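Unit 7 notes – Getting moving after a knee replacement

These notes go with the October tutorial. Bring them to the practical, along with the Sollwood exercise sheet.

## First days on the ward

Most patients stand with help within a day of surgery. Check pain relief first, then blood pressure lying and sitting. Record knee bend and straightening at each visit. Write the numbers down at the bedside – figures recalled later at the desk are often wrong.

A pen is all you need for the paper chart.

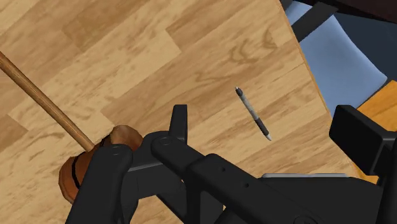
## Range of motion

- Full straightening matters early. No pillow under the knee at rest.
- Low stairs need less bend than getting out of a low chair. A patient at 105 degrees manages most household tasks.
- Swelling limits bend. Ice and elevation come before harder stretching.

## Going home

Go through stairs, shower and car transfers before discharge. Ask who is at home and whether there are loose rugs.

Calf pain, fever or a leaking wound: the patient rings the ward the same day.

## For next class

Read the Loureiro case, pages 1 to 9, and draft a home program for weeks two to six. Driving and return to sport are covered in Unit 8.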